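Our club's women's team plays at 9 on Friday nights, under whichever floodlights happen to be working, on the back field at Faulkner Park. The men's second team gets the main field on Saturday afternoon. I've been going to both for years now and I'd like to say something about it, even though half the people reading this will see me at the bar afterward.

The women are better. I don't mean they try harder or that it's a nice story. I mean they catch the ball, they tackle low, and their scrum goes forward. Last season they put 94 points on Ledano (okay, Ledano was missing a few players, but still!) and the club newsletter gave it two lines under the raffle results. The men's seconds lost at home that same weekend and got half a page and a quote from the coach.

People tell me it comes down to crowds. Well, try dragging your kids to a dark field at 9 at night in October and see how big your crowd is. When the Lovier game got moved to Saturday because of a waterlogged field, 1045 people came through the gate. I stood in line for a hot dog for 30 minutes and missed a try — and I wasn't even mad about it.
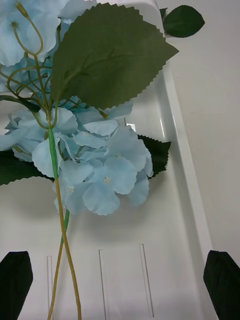
My sister-in-law, who heard all of this over dinner, told me I was being unfair to the men's seconds, that those guys pay dues like everyone else and have had the Saturday slot since before the women had a team at all, and that you don't fix one group's bad deal by handing it to another.

Okay, she has a point about the dues. But the women pay the same dues! And "we had it first" is how kids argue over the front seat. What I'd do is pretty simple. Swap the slots every other week. Let the women have the main field for the big ones, Lovier and Drillora at least, and give them the real locker room instead of the one with the single shower. Put their match report on the front page when they win.

I know the seconds will grumble. A couple of them are good friends of mine, and I expect to hear about it. They can tell me at the Drillora game — I'll be on the far side by the 22, with a blanket and a thermos, same as always.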